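READ THE TOWEL CARD TWICE

You know the card. It sits on the bathroom counter, usually with a leaf on it, and asks you to hang up your towel if you care about the oceans. I have hung up a lot of towels. I have also come back to a lot of rooms where the hung towels were taken away and replaced anyway, so forgive me if I don't feel like much of an ocean saver.

The latest version is the "skip a clean" offer. Turn down housekeeping for a night and the hotel gives you a drink voucher or some loyalty points. The Torlow group started its own in November and says guests at 39 properties can take part. Fine. But the press release gives no figure for water, power or detergent, and when I asked for one I got the same press release back with a nicer font.
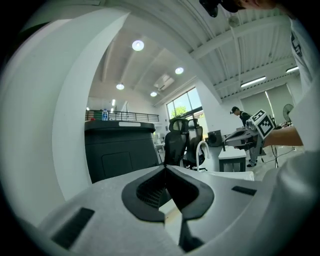

What I'd like to know is who keeps the savings. A skipped clean is a clean the hotel doesn't pay for. At the Aigner, where I paid $478 for two nights, the voucher was good for one house wine before 6 p.m. The room rate didn't budge. Tegan Ruawai, who cleaned rooms for years before she moved to the front desk, told me skipped rooms can mean shorter shifts, and that a room left alone for four days takes far longer to put right on the fifth. I haven't seen a leaf card mention that.

Then there are the badges. Higinio Lozano went through the websites of 68 hotels for us and found green seals on 60 of them. Some link to a real audit you can read. Others link to the hotel's own "our values" page, and one linked to a spa menu.

I'm not saying they're all bluffing. The Jominlow, a small place outside Utbridge, posts its monthly electric and water use on a sheet by the stairs, bad months included. The sheet is ugly and I trusted it right away.

If you're booking for the holidays, try writing to the hotel first. Ask how much water it used last year per guest night, and whether anyone outside the company checked. Kane Tipoki is collecting the answers for a later issue, so forward yours to him, along with the non-answers.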